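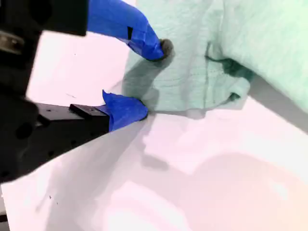 布製品の把持における指先材質およびカメラ配置の比較
Altambridge工科カレッジ 自動化工学コース プロジェクト演習報告書
Stesow班

1. 目的
本演習では、タオルおよびTシャツを対象として、二指グリッパの指先表面とカメラ配置が把持の成否に与える影響を調べた。布の折りたたみ動作は、端部をつまむ、持ち上げる、移動する、離すという動作の組み合わせで構成されるが、前期の予備実験では失敗の大半が最初のつまみ動作に集中していた。このため今回は折りたたみ全体の完成度を評価対象とせず、布端をつまんで持ち上げるまでを主な評価区間とした。双腕機によるTシャツの折り動作は、主実験で選定した条件が別の作業に流用できるかを見るための補足実験として扱う。

2. 装置
実験はChaudhary棟の共用作業室で行った。作業面は白色の天板で、布の固定具は使用していない。天板は照明を反射しやすく、この点は後述する画像処理に影響した。

制御には班で作成したプログラムを用い、軌道の再生と開閉指令の送出にはVanderoコントローラを使用した。Vanderoは指の開度と目標位置を同一の時系列で記録できるため、失敗時の動作をあとから再現するのに都合がよい。一方、開閉指令と腕の移動指令を同時に送ると開閉側の応答が遅れることがあり、本実験では移動の完了を待ってから閉指令を出す方式に統一した。

指先の条件は次の4種類とした。
条件A 樹脂製の指をそのまま使用する。
条件B 指の表面に青色の養生テープを巻く。
条件C テープを巻き、先端に平滑なゴム片を付ける。
条件D テープを巻き、先端に灰色の起毛パッドを付ける。

テープは指の保護を兼ねており、貼り替えの際に色が変わると画像処理の閾値を取り直すことになるため、全期間を通じて同じ色のものを使った。パッドは両面テープで固定し、条件を切り替えるたびに剥がれの有無を指で押して確認した。

3. 方法
対象物は薄緑色のタオルとした。タオルは毎回、乱雑に丸めた状態で作業面の中央付近に置き、グリッパは布の山の下縁に向けて横方向から接近させた。指を開いた状態で一方の先端を布の側面に押し当て、他方を布と天板の境界に沿わせたのち、閉動作を行う。閉じたあと垂直に持ち上げ、所定の高さで静止できたものを成功とした。

試行は条件ごとに12回である。条件の順序による偏りを避けるため、同じ条件を続けて実施せず、一回ごとに条件を入れ替える案も検討したが、パッドの貼り替えに時間がかかるため、半数ずつまとめて実施する方式に変更した。閉動作の速度、押し付け量、待機時間は全条件で共通とし、条件ごとの調整は行っていない。

失敗は以下の三つに分類した。
(ア) 滑り 閉じた直後または持ち上げ中に布が指から抜ける。
(イ) 空振り 指の間に布が入らないまま閉じる。
(ウ) 多重把持 意図した一枚ではなく、下の層まで一緒につまむ。
複数の現象が重なった場合は、記録映像で先に生じた方を採用した。判定は班員二名で別々に行い、食い違ったものは映像を見直して決めた。

4. 結果
条件Aの一回は、試行中にコントローラとの通信が切れたため無効とし、有効試行は47回となった。失敗は全体で16件であった。内訳は条件Aが八件、条件Bが四件、条件Cが三件、条件Dが一件である。

条件Aの失敗は滑りが中心であった。樹脂面では布の織り目に引っかかる部分がなく、指の間に布が入っていても持ち上げの初期に抜ける例が多い。閉じる力を上げれば改善すると予想されるが、今回は共通条件を優先したため確認していない。

条件Bでは滑りが減少した。ただしテープ自体の表面は滑らかであり、滑りの減少が摩擦の増加によるものか、テープの重なりで生じた段差によるものかは切り分けられていない。テープの端が浮いた状態で実施した試行では、浮いた部分が布に触れて端を内側へ押し込み、空振りになったものが一件あった。試行前の点検項目にテープ端の確認を加えたのはこの失敗のあとである。

条件Cは滑りがなく、失敗はすべて多重把持であった。ゴム片は布をよく捉える反面、押し当てたときに布の表面が先端の形に沿ってへこみ、奥の層まで巻き込みやすい。布の折り目が指の移動方向と平行に走っている場合に特に起きやすかった。

条件Dの失敗は空振りの一件のみである。起毛パッドは接触面がやわらかく、布の縁に当たったときに縁を押しのける量が小さいように見えた。一方で、パッドの毛に糸くずが付着し、試行を重ねるにつれて先端の輪郭が画像上で不明瞭になる傾向があった。作業面に落ちた細かいくずも、輪郭抽出の際に小さな孤立領域として検出された。面積による除去処理で対応できたが、指先のすぐ横にあるくずは指の輪郭と結合してしまい、除去できない場合があった。

5. 補足実験:双腕機によるTシャツの折り
単腕での結果を受け、左右から向かい合う二台の青色アームを用いて、Tシャツを平らに広げた状態から袖側を折る課題を行った。こちらのアームは指先が細く尖った形状であり、主実験のパッドをそのまま取り付けることはできない。このため指先条件の比較は行わず、手首カメラで布端の位置を推定できるかどうかを中心に確認した。
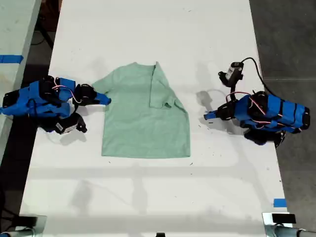
図1 双腕機の作業面。Tシャツの片側を袖ごと前面に折り重ねた状態。

Tシャツは襟を作業面の奥側、裾を手前側に向けて置いた。左右のアームにはそれぞれカメラモジュールが付いており、指先付近を近距離から撮影できる。さらに作業面全体を見渡す俯瞰視点の映像を併用し、両者の推定結果を比較した。

俯瞰視点では袖と身頃の輪郭が安定して得られ、平らに置かれたTシャツであれば折り線の方向を決めるのに十分であった。問題になったのは折ったあとの状態である。生地が単色であるため、重なった部分と下の身頃との境界は弱い陰影としてしか現れず、二枚重ねの縁と単なるしわを区別できないことがあった。また、折り重ねた袖の先が小さく垂れて三角形になる場合があり、この部分を裾の一部と誤認した例も確認している。

手首カメラでは縁の段差がより明瞭に写る。ただし視野が狭く、どの縁を見ているのかを画像だけで決めることは難しい。俯瞰視点で候補となる縁を選び、接近後に手首カメラで位置を補正する二段階の方式が妥当と考えられる。

両腕を同時に動かす試験では、配線の取り回しが動作範囲を制限した。カメラのケーブルが引っ張られる姿勢では手首の向きがわずかに変わり、補正量に誤差が乗る。ケーブルに余長を持たせたうえで、該当する姿勢を軌道から除外した。

6. カメラ配置の検討
主実験のグリッパについても、手首側から指先を見下ろす配置で画像を取得し、接近時の位置合わせに利用できるかを調べた。

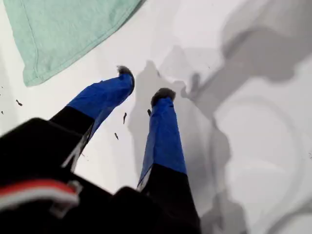
写真提供:Altambridge工科カレッジ Stesow班

この配置では、指の根元から先端までが常に画像内の決まった範囲に写るため、指先位置の較正が容易である。青色の被覆は白い作業面と薄緑色の布のどちらとも色相が離れており、色による分離は安定していた。先端の灰色パッドは彩度が低く、影と混同されやすい。そこで先端位置は直接抽出せず、青色領域の向きと長さから外挿する方法を採用した。

手首の筐体が画像の下部を大きく占める点は欠点である。焦点は作業面側に合わせているため筐体はぼけて写り、その部分から得られる情報はない。処理対象から除外するマスクを作成したが、マスクの境界付近では露出の変化に応じて誤検出が残った。

影の影響も無視できない。腕とグリッパの影は作業面上に二股の形で広がり、指が下がるにつれて位置と濃さが変わる。明度の差だけで布端を検出すると、影の縁を布の縁と取り違える。色相を併用した処理に変更したところ、たたんだ布の縁縫いの線まで追跡できる場合が増えた。照明の側を変更する案もあったが、作業室は他班と共用であるため見送った。

指が開いた状態で布の手前に位置しているとき、画像上の距離と実際の距離の対応は高さに依存する。今回は作業面の高さを既知として換算しており、布の厚みは考慮していない。平らにたたんだ布ではこの近似で実用上の支障はなかったが、丸めたタオルでは山の高さだけ誤差が生じ、接触が想定より早く起こった。条件Cで多重把持が多かった一因として、この早期接触による押し込み過多が挙げられる。

7. 考察
指先条件の比較では、成功数だけを見れば条件Dが最もよい。ただし各条件の試行数は少なく、条件Cと条件Dの差を材質の差と断定することはできない。両者は失敗の種類が異なり、条件Cは多くつまみすぎ、条件Dはつまみ損ねるという方向の違いがある。後段の折り動作を考えると、多重把持は折り目の位置ずれに直結し、しかも力の計測値からは判別しにくい。空振りは指の開度の記録から検出でき、再試行も容易である。この観点からも、条件Dを標準とすることに支障はないと判断した。

パッドの汚れについては、先端を直接抽出しない方式にしたことで画像処理への影響は抑えられた。把持性能への影響は調べていない。摩耗と汚れを区別するには、同じパッドで試行を続け、清掃の前後を比較する実験が必要である。

カメラ配置に関しては、俯瞰視点と手首視点のどちらか一方で済ませる構成は避けるべきである。前者は対象全体の形状、後者は縁の局所的な位置に適しており、本演習の課題では両方の情報を使う場面が必ずあった。Vanderoの記録には画像の取得時刻が含まれないため、二つの視点の同期は班のプログラム側で行った。同期ずれの評価は未実施であり、静止してから撮影する現在の方式でのみ成立している。

8. 残された課題
一、閉じる力を変えたときの条件Aおよび条件Bの再測定。
二、布の厚みを考慮した高さ推定の導入。俯瞰側の視点を増やす方法と、接触を検知して高さを補正する方法を候補とする。
三、双腕機の尖った指先に取り付けられるパッド形状の設計。現在の形状では接着面積が不足し、手で軽く引いただけで剥がれた。
四、柄物および濃色の布での確認。本報告の色処理は薄緑色の布を前提としており、青系の布では指の被覆と分離できない可能性が高い。

付記
実験記録、判定表、処理プログラムは班の共有領域に保存した。判定表のうち条件Bの前半は旧書式で記入されており、失敗分類の欄の並びが異なるため、集計に用いる際は列名を確認すること。使用後の指先パッドは条件名を書いた袋に入れ、Chaudhary棟の工具棚で7月末まで保管する。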